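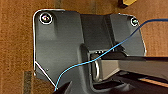

cable_and_crumb
Finally got my leader arm talking to the follower properly and I've spent the whole bank holiday teaching it to pick up small fiddly things by remote control. It is SO much fun. The task I'm on now is getting the fingers round the little metal loop in the middle of the grey bracket, and it's harder than I thought, partly thanks to the thin blue cable that runs across the plastic just above it. I've done 99 demos so far, all with me on the leader arm watching the wrist view only (no peeking at the bench!). Training on the Flarkach box overnight. Has anyone else tried small metal targets? Would love to hear how many demos you needed before it stopped dithering.

obi_wan_kenodebug
Lovely stuff. I'd move that cable though. If it lies differently every time, the policy has to learn the cable as well as the loop, and 99 isn't many for that.

cable_and_crumb
See, I want it to learn the cable! Real benches have cables all over them. I've been nudging it between demos on purpose.

Dinesh Dwivedi
I'm with cable_and_crumb on this one. We did a peg job on Trusska in March with a spotless bench and it went to bits the minute someone left a pen out. Went back, recorded 397 with clutter and it was like a different robot.
What did help was slowing right down for the last bit. If you rush the close, it copies the rush.

obi_wan_kenodebug
397 is four times what they've got, Dinesh, that's sort of my point. Get it working clean, then add the mess.

tinplate
Has anyone mentioned hand guiding yet? I gave up on leader arms for anything small. Put the arm in float, hold it by the wrist and push it where you want it. You can feel when the finger touches. Through a leader with no force feedback you're guessing.

cable_and_crumb
I did try it for an evening! Two problems. My hand kept ending up in the wrist view, and my arm has stiff joints so I was heaving it about like a shopping trolley. Feeling the contact was great, I'll give you that.

tinplate
Fair. Hold it further back, above the camera. Stiff joints I can't help with :)

Yi-chun Kan
Hello all, I mostly read here but this is close to what I do. Shiny things were our trouble. The screw heads in your picture are throwing pinkish and greenish glints, and ours did the same under the desk lamp. The arm would sometimes set off for a screw. We put baking paper over the lamp and recorded a fresh batch, and it got much better.
Also please keep your bad demos in a separate folder. We mixed ours by mistake and lost 3 days finding out which were which.

cable_and_crumb
Oh that's brilliant, it HAS been drifting towards the top left screw and I couldn't work out why! Baking paper going on tonight.

obi_wan_kenodebug
I still say move the cable.

Dinesh Dwivedi
Leave the cable. Which software are you recording with, by the way? Cloradum drops frames on mine if the disc is nearly full.

cable_and_crumb
Cloradum, yes, and plenty of space left. Will post the next lot of results when I've got through another batch, tea permitting.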